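Subject: Re: [bonaso-users] moving our back titles off the old typesetting files

Hi all,

Thanks for the replies off-list, they were a big help. I said I'd report back on how we're going at Droltside, so here goes, and sorry if it rambles a bit (it's been a long month).

We're a small press, mostly regional history and a bit of linguistics, and our backlist is 113 titles. Until March every one of them lived in whatever layout program the typesetter of the day happened to like. The plan is to get the lot into one XML master per book and let Bonaso spit out the PDF, the EPUB and the web version from there. The new books have been a breeze! The old ones, well. Footnotes that restart on every page, maps with the labels burned in, and an index in one volume that somebody typed by hand with tabs. 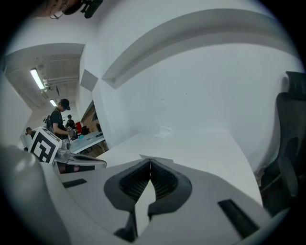
On the footnotes, Metuser wrote:

> We gave up on keeping the original numbering and just let it run
> through the chapter. Readers of the web version don't care, but
> reviewers citing the print edition do, so keep the old page breaks
> as markers in the master file. You'll thank yourself when the
> first librarian emails. Also, don't let the converter touch
> anything in small caps. It flattens them to ordinary capitals and
> you won't notice until proofs.

Yes to the small caps, we got bitten by exactly that in our glossary. The page break markers I hadn't thought of, and I've now gone back and put them into the two books we'd already finished (grumble). They sit quietly in the EPUB as a page list, so you can jump to page 169 and land where the hardback does. Lovely.

Where I'm still stuck is the catalogue feed. Mabuza, who do our distribution, want one record per format with its own ISBN, and Bonaso wants to write one record per work and hang the formats off it. Has anyone got a stylesheet that splits them? I've got something half working but it drops the subtitle whenever there's a colon in it, and nearly all our titles have a colon in them.
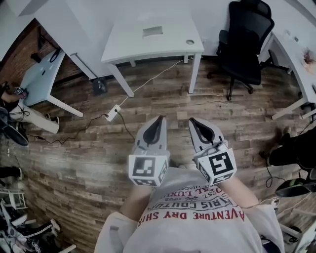 Page last changed: March, 4:40 pm

One more thing and then I'll let you go. Is anybody charging for the EPUB while leaving the web version free? Our authors are keen on open access but a bit nervous about royalties, and I'd love to hear what you tell yours. Reply to the list if you can, I lose things in my inbox.

Cheers from Droltside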